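Durkudik Users' Group – minutes of the March 2024 meeting

Taken and typed up by Ekene Garba, so blame me for the spelling

Present: Jacinto Bermúdez (chair), Rochelle Hinds, Ward Martens, Gayan Howlader, me, and nine others who signed the sheet. Apologies from the two Dillari people, who were moving offices.

1. Minutes of the last meeting

Agreed, with one correction. I had written that Ward was in favour of dropping support for the old password file format. Ward was very much against it and would like that known. Sorry Ward! It's fixed in the copy in the shared folder.

2. Matters arising

Gayan had promised to write to Vrabec about the browser extension forgetting its settings every time it updates. He did write, and got a reply, which he read out. They know about the fault, they can repeat it on their own machines, and they hope to have it sorted in the release after next. There was some grumbling at "the release after next" but it's more than we had before. Gayan will write again if nothing has come of it by the summer.

Rochelle's job was to update the getting started sheet. She's done the first page and a half. The bit on shared vaults is waiting on item 4, for reasons that will become clear when you get there.

My own job was to find out whether we could have the room on a different evening. We can't.

3. Moving off the old server

This took up most of the first hour, as I'd warned Jacinto it would.

For anyone who missed last time: our shared Durkudik vault still lives on the old server at Banmont, and Banmont are closing that service at the end of August. We have 197 entries in there, mostly logins for the website, the mailing list and the various trial accounts, plus a pile of licence keys. All of it has to be somewhere else before they switch off.

Ward went through the three choices. We can pay Banmont for their newer service, which would cost us £900 a year. We can go to Dillari's hosted plan, which comes to £66 a year at the size we are. Or we can run it ourselves on the little box in Ward's cupboard, which costs nothing apart from Ward.

I'll be fair to Banmont and say the newer service does look nice. Gayan had a trial of it and liked the audit log, where you can see who opened which entry and when. But I don't think anyone in the room could say with a straight face that we need to spend £900 on knowing that I looked up the mailing list password on a Tuesday night.

Jacinto asked whether the cheaper plan has two-step login for everybody or only for the account owner. Rochelle had checked this beforehand (thank you Rochelle) and it's for everybody, either with an app or with a hardware key. It doesn't do text message codes, and most of us thought that was a good sign.

Ward made the case for his cupboard. He's kept a copy of Durkudik running on it since last autumn and has had no bother with it, updates go on by themselves, and we'd hold our own data. A few people liked this a lot. I liked it too until Rochelle asked who would look after it if Ward was on holiday, and Ward said he'd do it from his phone, and she asked what if he'd lost his phone, and it went on in that vein for some time.

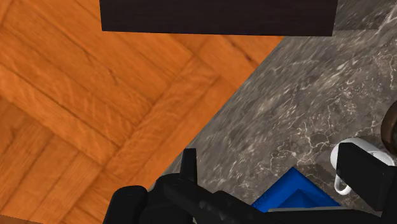

We did get to a vote in the end. Ten for the hosted plan, three for the cupboard, one abstention. Nobody voted for Banmont. Ward took it well and has offered his box as the place for a second encrypted copy, and everyone was happy with that.

Things we agreed about the move itself:

Ward will export the vault and do a trial import first, using a copy, so we can see what breaks. He expects the attachments to be the awkward part. When he tried it with his own vault the notes came through fine but some of the attached files turned up with no names.

The export file is plain text once it's out, so it gets made on one machine, used on that machine, and wiped. It does not get emailed. I've put that in because somebody (me) asked if it could be emailed.

Once the real move is done, every login in the vault gets a new password. There was a bit of a groan at this. Gayan suggested splitting the list up so that we take a batch each, and I'll send round a sheet with names against the batches. Please don't swap batches without telling me or we'll end up with something done twice and something else not at all.

The old vault stays read-only until we've all tried the new one for a fortnight. Then Ward deletes it and asks Banmont to confirm in writing that it's gone from their backups too.

4. Who can see what

This follows on from the above. At the moment all of us with a login can see the whole vault, which made sense when there were four of us and makes rather less sense now that there are 12 with access.

Rochelle proposed three folders. One for the website and domain logins, seen by the web people. One for money things, seen by Jacinto and one other. One for everything else, open to all members with a login. She'd drawn it up on a sheet of paper and passed it round, and it was a great relief to see it fit on one sheet of paper.

Gayan wondered if the licence keys should have their own folder. After a bit of back and forth we decided they can go in with everything else for now, as people borrow them constantly and would only be asking Rochelle to let them in.

Jacinto brought up two old members who moved away and still have logins. Neither has signed in for over a year. He'll drop them a friendly line to say we're closing their access, and it will be closed whether they answer or not.

We also talked about what happens if the person holding the recovery key isn't around. I'd assumed there was a plan for this. There wasn't – the key was in one sealed envelope at Jacinto's house, and that was the lot. From now on there'll be two envelopes, one with Jacinto and one with Rochelle, and whoever opens theirs has to tell the other the same day.

Agreed without a vote. Rochelle can now finish the getting started sheet.

5. Phishing emails

A short one. Three members have had emails claiming to be from Durkudik, saying their vault will be locked unless they confirm their master password. Gayan put one up on the screen and it was pretty convincing, I have to say. The logo was right, the grammar was right, and the link was one letter out.

The advice is the same as always. Durkudik don't know your master password and will never ask for it. Don't follow the link, go to the site the way you normally would, and forward the email to their abuse address before you bin it. If you did type your password in, change it straight away from a different device and tell Ward, who promises not to be cross.

Someone at the back asked if the browser extension would have caught it. Sort of, was the answer. It won't offer to fill in your details on an address it doesn't know, so if it goes quiet on a page where it usually pops up, stop and look at the address bar. Gayan thinks that's the single most useful thing it does, and I've pinched the line for the website.

6. Beginners' session

Jacinto would like to run another one. The last went well, though we spent the first half hour getting people onto the wifi and only then found that half of them had come without knowing their email password. He's going to put a short list of what to bring on the booking page this time.

It'll cover choosing a master password, setting up two-step login, and moving saved passwords out of the browser. Rochelle wants to leave out passkeys because they confuse people. Gayan wants to put them in because people keep asking. They've gone away to fight it out between them and will let Jacinto know. I said I'd help on the door and make the tea, but I'm not doing the projector again.

7. Any other business

Ward has a spare hardware key going if anyone would like to try one. It's the older sort with the big plug, so check your laptop first.

I asked whether people read the monthly email. Five hands went up. I'm going to make it shorter.

Gayan noted that the phone app now locks itself after one minute by default, where it used to be five. You can change it back under the security settings if it's driving you mad. Ward would prefer that you didn't.

There was a question about whether the group should have a view on using the same password manager for home and work. We ran out of time so it's going on the next agenda – if you've got strong feelings, send me a few lines beforehand and I'll put them in with the papers.

Jobs to do

Ward – trial export and import, then report back by email
Rochelle – folders, getting started sheet, second envelope
Jacinto – write to the two old members, sign up for the hosted plan, booking page
Gayan – passkeys chat with Rochelle, keep an eye on Vrabec
Ekene – password batches sheet, shorter monthly email, these minutes (done!)

Next meeting is in the same room at the usual time. Jacinto is in the chair again unless someone else fancies it.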